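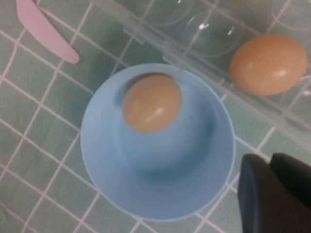

Light blue bowl, one brown egg. Bowl not included.

Skomham Countertop Egg Cooker, 5-Egg

Home > Kitchen > Small Appliances > Egg Cookers

The Skomham boils eggs. It also poaches them, two at a time, in a tray that you will use with great excitement for a week and then store behind the blender. We have sold this cooker since it came in a smaller box with a worse lid, and we still get more repeat orders for it than for anything else in the small appliance section, mostly from people buying one for a grown child who has moved out and been seen eating cereal for dinner.

How it works

Water goes in the heating plate. Eggs go in the rack, wide end up. You press the one button. When the water has boiled away, the cooker shuts off and makes a noise. The noise is the main subject of our customer mail. It is a buzzer, it is loud, and it has no volume setting. Isano, who make the Skomham, have been asked about this and replied that customers in large houses like it.

The measuring cup has lines for soft, medium and hard. More water means a longer boil, and more eggs need less water, which feels wrong and is correct. The cup also has a pin in the base for pricking the shells. Please find the pin before you put your thumb on it.

What's in the box

Cooker base with heating plate
Clear lid
Rack for up to 5 eggs
Poaching tray, 2 wells
Measuring cup with pin
Instruction sheet, with a recipe for egg salad that we would leave alone

Details

Body color: cream or gray
Cord length: 30 inches
Lid, rack and tray: top rack of the dishwasher
Base: damp cloth only, unplugged, please
Egg sizes: medium to extra large. Jumbo eggs will fit if you take one out and are firm with the rest.
Warranty: 2 years, from Isano

Compared with the Bano Duo

We also carry the Bano Duo, which costs more and has a second level, a timer and a chime that sounds like an elevator arriving somewhere nice. If you cook for a crowd, buy the Bano. If you cook for yourself and one other person who claims not to want an egg, the Skomham is plenty. The lids look alike and do not swap. We have a drawer of returned lids that says so.

Care

Hard water leaves a chalky ring on the plate. Wipe it with a spoonful of white vinegar, wait ten minutes, rinse the cloth and wipe again. Skip the steel wool. Brown spots on the plate usually mean an egg has cracked and leaked, and they come off the same way with more patience. After about 100 batches the rubber feet may go a little shiny and the cooker will start to wander on a slick counter. Replacement feet are listed under Parts.

Shipping and returns

Orders leave our Zinchenko warehouse within 2 business days. Unused cookers can come back within 30 days in the original box. Used cookers can come back too, for store credit, provided there is no egg in them. We mention this for a reason.

Stock note, 2018-04-30: cream is in stock. Gray is on back order and Isano is saying November, in the tone of a company that has said it before. Orders for gray are not charged until they ship, and you can switch to cream at any time by replying to your order email.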